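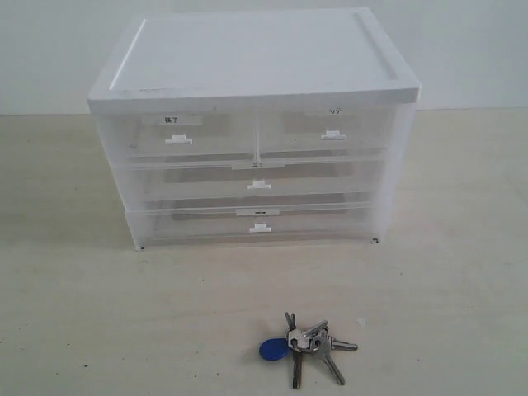 Bench notes, February, blinds and shutters side

Picking up from where I stopped before lunch. The Wevwood louver samples are all cut now and I've got the first panel dry-fitted, so this is mostly me writing down what I did before I forget it again (I still can't read my own pencil marks from the last one).

Panel A, the bay window job

Eight louvers in this one, pinned into the stiles with the nylon pins. They went in fine until I closed the panel up and the bottom two rubbed on the rail. Took it apart, measured everything again, and the rail is right. It's my drilling that wandered. The jig had slipped at the far end and I kept going like an idiot. Filled the two bad holes with dowel and glue, and I'll redrill after 24 hours. The glue bottle says less than that but I've been burned before!

Clamped a stop block behind the jig so it can't walk. If anybody borrows the jig, please leave the block where it is.

Tilt rod

Tried the hidden rod on the back edge instead of the one down the front. It looks so much cleaner, I love it, but the tilt feels stiff compared with the old way. Waxed the pins, got a little better. Loosened the tension screw a quarter turn and then the louvers wouldn't stay put, they just flopped shut on me. Went back an eighth and that seems about the sweet spot, though I want to try it again once there's paint on, as paint changes everything.

Full open should be 90 degrees to the stile. The top one sits a touch shy of that and the rest are good. I can see it, I don't think the customer would, but I'm going to fix it anyway when I have the panel apart for the holes.

Paint

Two test boards sprayed with Brero satin, one over their own primer and one over the leftover Caldeira primer on the shelf. The Caldeira board has more tooth to it and sands nicer. The other one clogged the paper right away, but I probably went at it too soon, so that's not a fair test. Leaving both by the heater and doing the fingernail scratch tomorrow morning. Color is the off-white the customer picked from the fan, and on the board it's warmer than I pictured. Want to hold it up next to her window trim before I spray a whole set.

Note on the gun: the fan pattern was heavy on the left again. Cleaned the cap, still heavy. Swapped to the spare cap and it was fine, so the old cap goes in the trash. Need to order another.

Hinges

Skakholm sent the wrong hinges, the non-mortise kind. Ridwan Nair thinks we should just use them and shim the frame. I tried one on scrap and he's kind of got a point, it closes nicely and saves all that chiseling, but the gap on the hinge side comes out wider than the gap at the meeting edge and that would drive me nuts every time I walked past. Going to call and swap them. If they can't turn it around before the install we do it Ridwan's way and I'll plane the meeting edge to match.

Magnets: the small round ones are too weak for the tall panels. You can blow them open. Went up a size and moved the strike plate down 7 mm so it clears the T-post. Good solid click now.

Still to do

Redrill the two holes in A
Fix the top louver while it's apart
Scratch test on both boards
Call Skakholm about hinges
Order air cap
Cut rails for panel B, and check the width off the window frame and NOT off the drawing, the drawing still has the old number on it

4:40 and the light's going in here. Swept up, extractor bag is nearly full, didn't change it. Panel A is lying flat on the back bench with the clamps on, please don't lean stuff on it.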